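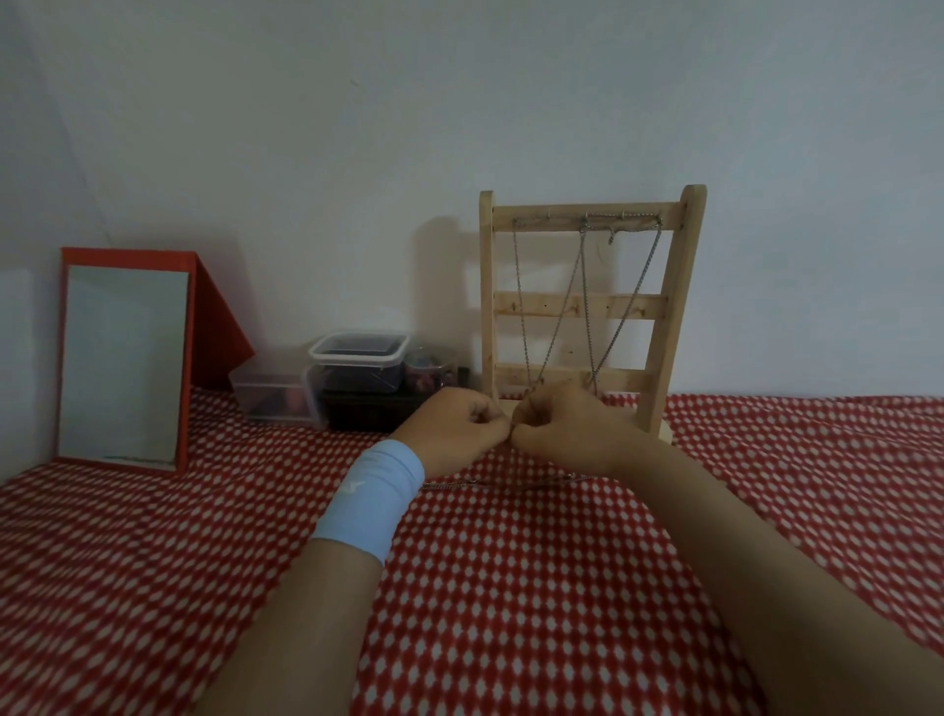 Chain handling at the stand, necklace task.

Review: Cirillo wooden jewelry stand, as a task prop for our robotics club

Got this for the Puvesia manipulation project in September. Student project, tiny budget. We needed something fiddly for the hand demos – hang a necklace, take it off, untangle, repeat. Ladder shape, three crossbars, little metal hooks. Light unfinished wood.

Good: the hooks are a real test. Small target, thin chain. Elisa Ferri leads our data side and wanted tangles too, so we do piles now. Anything with pointy leaf parts is slow going, fingers fine, grippers will hate it. We're at nearly 1,000 demos, goal is 3,000.

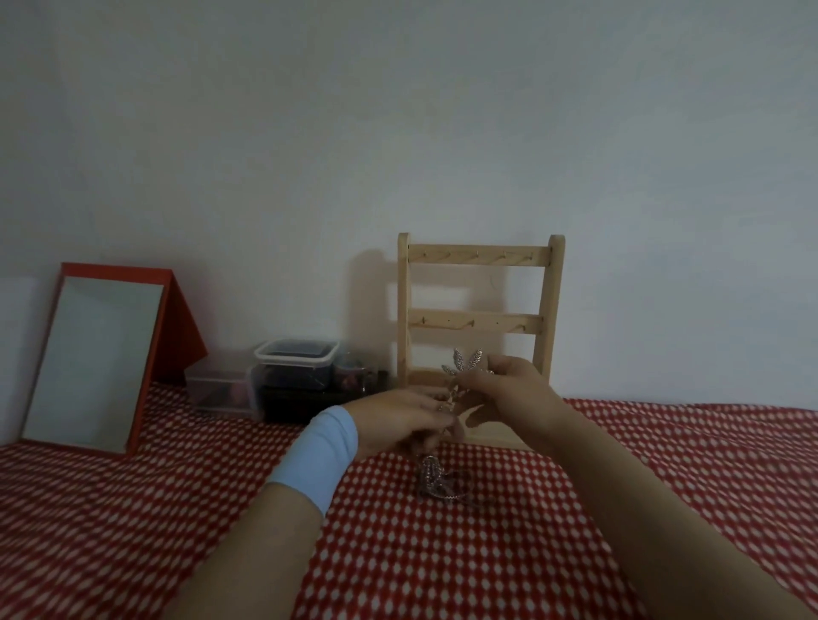
What I didnt like

Light. Nudge it and the hooks shift, then your start pose is off. We re-square it every few runs. Instructions were 2 lines long. Also silver chain on a busy cloth is rough on the segmentation model – great for us, maybe not for a beginer team. 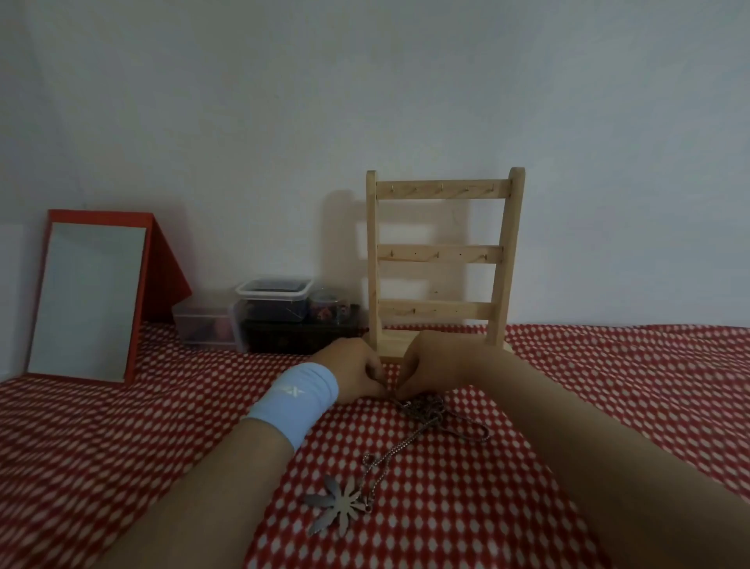

Would I buy again

Yes. Already asked for a second one for the Clondiria meet. Four stars. Would be five with a heavier base.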